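Fendholm EMF and Temperature Logger

Made by Skekusix for investigators of reported hauntings. Records field strength and air temperature to internal memory, 3,211 readings per session.
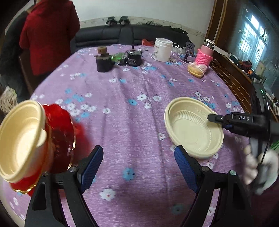 Sampling interval is selectable: 2 or 4 seconds. Readings export as plain text. The Ospina wall bracket is sold separately. Weight without batteries: 449 g.

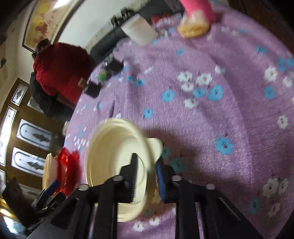
Bowl on floral cloth.

Firmware notes updated 12 April 2020. Units sold before January need the Fornitwood cable to update.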